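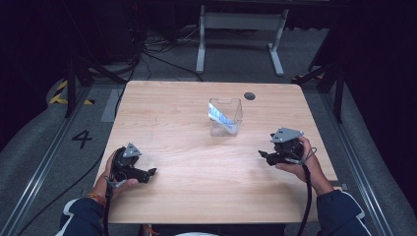
Bevan Tipoki told me on the phone that he didn't want to be made out as the bad guy here, and that if I was going to write about his family I'd better come and eat with them first. So I did! I drove out to Kustidton, ate two helpings of lamb stew, and then we sat down and talked about why he'd taken his own brother-in-law to small claims court over a wedding gift.

If you missed it (the local papers ran it for most of April), the short version goes like this. Bevan and his wife gave Lachlan Hinds and his new bride $7,150 toward a house. The couple split up after 11 months. There was no house. Bevan asked for the money back, Lachlan said a gift is a gift, and things went downhill from there.

"I never called it a loan," Bevan said. "I'll say that right now, because everybody thinks I'm going to say I did. I wrote 'for the house' on the card. My wife saved the card."

She really did, and he got it out of a kitchen drawer for me. It says "For the house, love from us both," and on the back there's a grocery list, which the judge apparently found pretty funny.

I asked him if those three words were supposed to be a condition.

"What else would they be?" he said. "If I hand you money for a bus ticket and you don't take the bus, you give me my money back. My kids know that."

I've got to admit I was kind of on his side while the stew lasted. Then I went to see Lachlan.

Lachlan runs the counter at Busano, a sandwich place out by the Femau exit, and he talked to me between orders, so some of this came in pieces. He's a big cheerful guy and he doesn't seem all that mad at anybody.

"Part of it went to the wedding itself," he told me. "The band, the chairs, my aunt's hotel. Bevan was there, he danced to that band." He stopped to wrap a meatball sub. "Then we put a deposit on a place and lost it when we split. So it did go to the house. It just went to a house we didn't get."

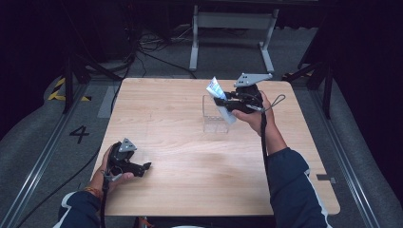
Hands at work over a table, both grippers in use.

I hadn't heard about the deposit before, so I called Bevan that night. He had heard about it, in court, and he didn't think much of it.

"The deposit was $222," he said. "They paid it to hold the place for a week. You want to take 222 off what he owes me, go ahead, I told the judge the same thing."

The judge didn't take anything off. She ruled that the card showed what Bevan was hoping for and that hoping isn't a contract, and the whole hearing was over before lunch. Bevan had to cover the filing fee himself. He's thinking about an appeal, though his wife has told him she won't be driving him to it.

She's Lachlan's sister, by the way, and she has dinner with him at Mạch, the noodle place, every other week. She didn't want to be quoted. She did say I could print that the noodles are good.

I asked both men the same thing at the end, which was whether they'd be at the family reunion this summer.

"Sure I'll be there," Lachlan said. "He does the grill. You think I'm going to skip that over a court case?"

Bevan took longer with it. He asked if Lachlan was going, and I said yes, and he asked if Lachlan was bringing anybody, and I said I didn't know.

"Well, he's not getting another card," Bevan said. Then he wanted to know if I'd like some stew to take home, and I said I would.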